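Notebook, Derkavside coffee corner, November

Finally got to the sugar and creamer mess this morning, and it was more fun than it had any right to be! The bag of loose packets from the Tusell order has been slumping behind the kettle for weeks, so the clear two-level box with the white lid came out of the supply closet. Packets go up top, the gray stick things down below. I love that you can see from across the room what's running low.

Started 9:40. First try I laid the packets flat in rows – lovely, but it took forever and held fewer. Second try I just let them land any way they liked. Much better.
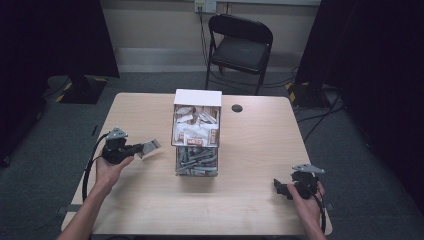
Bogdan Ilie thinks the two levels should be swapped, with the sticks on top, as everyone grabs a packet first and then pokes around for something to stir with. He'd also like the tea moved out to its own tin, and he may be right about that.

I'm keeping the packets on top for now. Will try his way after the next refill and write down which one people complain about less.

To do: ask Wallau for 2 spare lids, wipe out the old tray, find a home for the 6 odd honey portions (they stick to everything).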